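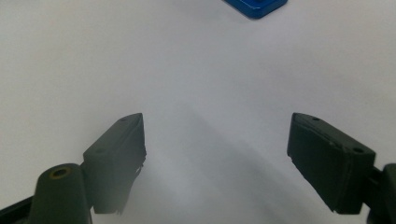 Photo: pinchpoint_pat, Bindwood Forums member gallery

Bindwood Forums > Grippers and end effectors > Repairs

Posevby hand-held gripper, fingers closing uneven and then it let go of a stapler (long, sorry)

pinchpoint_pat
Jul 20, 2019

Hi all, long time reader, I mostly hang out in the motor section. I've got a Posevby hand gripper, the squeeze kind with the parallel linkage, and I've been using it to record grasps for the Lã project. You squeeze, pick a thing up, put it down, and later on an arm tries to do the same. It was great all through June. Then the fingers started closing uneven.

What happens is the left finger gets to the middle first and shoves whatever I'm grabbing over to the right, and then the right finger shows up late and kind of slaps it. With soft stuff you'd never notice. With a stapler you notice! Yesterday I had it flipped open, squeezed the chrome part good and hard, and it rolled right out of the tips and hit the table edge. The staple strip came out, the little spring rod whipped around, and I got a nice scratch across my knuckle. No blood worth talking about, but my face was a lot closer than I'd like.

The photo up top is the fingers wide open. If you look at the inner edge on the left one it's gone rough, little crumbs of plastic hanging off, and the right one has some too, low down near the corner. Also the left tip looks a hair higher than the right to me. Is that the fault or am I chasing ghosts?

I'm at 3000 closes on this set of fingers, going by the log.

greasyknuckle

Crumbs on the edge are your answer I think. The plastic is wearing, you've lost your flat, so now you're holding a round chrome thing with two bad edges. I had the same on mine. New fingers, done. Mine came from the place in Dindomcombe and were in the mailbox in 3 days.

And please wear glasses if you're going to squeeze things that have springs in them.

half_a_newton

Don't agree with greasyknuckle, sorry. Those bits could just as well be left over from when the part was made. Pat, were they there on day one? A rough edge down near the bottom of the finger isn't where you're holding the stapler anyway, is it? You're holding with the upper links.

Uneven closing is a linkage problem. Go look at your bushings.

pinchpoint_pat

No idea about day one, I didn't look that close, I was too excited to get it out of the box and start grabbing stuff (I know, I know).

I'd love some detail on the bushings though. What am I looking for? There's the gold ring in the end of each round joint and they all look the same to me.

half_a_newton

Put your thumbnail across the end of the joint. If the ring is proud on one and sunk on another then it's walking. When it walks, the link tilts on its pin, and you get one side going first. Then hold the base still and wiggle the fingertip sideways. You want next to nothing.

Can you post one with the gripper closed on something? Open doesn't show much.

pinchpoint_pat

Sure, went back in my pictures and found one where it's holding the stapler.
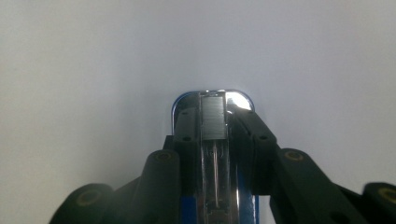

Closed on the stapler, looking down the staple channel. Gold rings are the bushings.

I don't see a gap at the tips there, for what it's worth. Both upper links are up against the sides, right behind the chrome end. So can it look okay and still let go?

greasyknuckle

Okay that's a better picture. And yes, of course it can. You've got flat black plastic on a shiny rounded body, there's hardly anything for it to bite on. Where are your rubber pads??

pinchpoint_pat

What rubber pads

greasyknuckle

Oh boy.

slowstop

Jumping in on the safety side, as I'm the one at our shop who gets handed the accident forms. Forget the bushings for a minute. You have a sprung tool with the cover swung back and a loaded strip of staples in it, and you're clamping it across the middle with your own hand doing the squeezing. If that rod lets go it comes out along the channel, and in that picture you're looking straight down the channel. Take the staples out. Does your project need live staples in there? Bet it doesn't. Turn it so the open end points at a wall, glasses on, and then go look for your fault.

half_a_newton

Agree on the staples, but I'll push back on "forget the bushings". If a joint seizes halfway through a squeeze you get all that force at once and the thing shoots out. That's the same accident. It needs fixing whatever is in the grip.

slowstop

Fair. I meant in that order, I didn't mean never.

pinchpoint_pat

Okay staples are out, glasses found (they were in the paint box). I did the thumbnail test and you called it, half_a_newton! One of the rings on the left side is sunk, I can feel the lip of the joint before I feel the brass or whatever it's made of. The others feel level. And the left finger wiggles a whole lot more than the right.

So is that glue? Press it back? New link?

half_a_newton

Press it back with a vise and a socket that fits the ring, go easy, and check it after every nudge. Then one small drop of retaining compound on the outside of the ring only. Keep it out of the bore or you'll have a very stiff gripper. Leave it overnight. If it walks again the hole in the plastic is worn and you need the link.

greasyknuckle

I'd still change the fingers while it's apart. You'll have the screws out anyway and it's 2 per side on mine. And get some pads!

half_a_newton

I'd change one thing at a time or you'll never know which one it was.

greasyknuckle

Sure, if you like taking things apart twice.

pinchpoint_pat

Update for anyone who lands on this thread. Pressed the ring back in, left it overnight, put everything together with the old fingers (sorry greasyknuckle). The wiggle is way down and they meet in the middle again. I did 87 closes on the stapler this morning, empty and pointed at the wall, and it slid on me a few times but didn't jump out. So the uneven part is fixed and the slippery part is not. Pads are ordered.

The thing I still don't get is why the left side. I'm right-handed and I'd have guessed the other one would go first.

slowstop

Do you tilt your wrist when you pick up off a table? Most people do. That loads one side more than the other.

pinchpoint_pat

I just picked up a mug to check and yep, I tilt. I'll look through the June recordings and see if it's in there from the start, and post what I find.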